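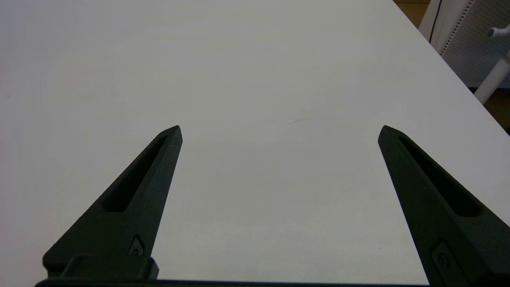

Pruning an email list means splitting it into people who still read the newsletter and people who don't, then deciding what to do with the second group. Most mailing tools let you do this with two saved segments. The common mistake is to set the segments edge to edge, so that a subscriber who misses one issue drops straight from "active" to "inactive." Leave a gap between them like the white space between the two black fingertips of an open gripper: one rule closes in from the left, one from the right, and the subscribers in the middle are left alone for now.

The steps below use Fletari, but the same fields exist under other names in most tools.

Before you start

Export the full list as a CSV file and store it somewhere outside the mailing tool. Check that the export includes the signup date, last click date, signup source and subscription status. If last click date is missing, turn it on under Export Fields and run the export again.

Do not rely on opens. Several mail apps load images in advance, which records an open whether or not the message was read. Clicks and replies are better signals, although some security filters also click links. If a subscriber shows a click on every link within a few seconds of delivery, treat those clicks as noise.

Step 1. Build the active segment

Go to Audience, then Segments, then New. Add these conditions, joined with OR:

Last click is within 3 months
Last reply is within 3 months
Signup date is within 1 month

The third condition protects new subscribers who have not had time to click anything. Save the segment as ACTIVE.

Step 2. Build the inactive segment

Create a second segment with these conditions, joined with AND:

Last click is more than 9 months ago, or never
Last reply is more than 9 months ago, or never
Signup date is more than 9 months ago

Save it as INACTIVE. Anyone in neither segment keeps getting the newsletter as usual.

On the list I run for Tendel, a total of 1,539 subscribers gave 800 in ACTIVE and 142 in INACTIVE. The remainder fell in the gap. If INACTIVE comes out larger than ACTIVE, check the date conditions before going on - a blank last click date is sometimes read as zero.

Step 3. Send one plain message

Write to INACTIVE only. Use text, no header graphic, and a single link. Zuzanna Wasilewska wrote ours:

Subject: Do you still want this newsletter?
You haven't clicked anything from us in a while. If you'd like to keep getting the newsletter, use the link below. If not, you don't need to do anything and we'll stop sending.

Point the link at a simple confirmation page. Do not offer a discount in this message. It brings back people who want the discount.

Step 4. Wait, then suppress

Wait 7 days. Refresh INACTIVE so that anyone who clicked or replied drops out of it, then set everyone left to Suppressed. Do not delete the records. A deleted address can return with the next import, while a suppressed one stays blocked.

Run the whole process again every six months. Ours is set for July and January.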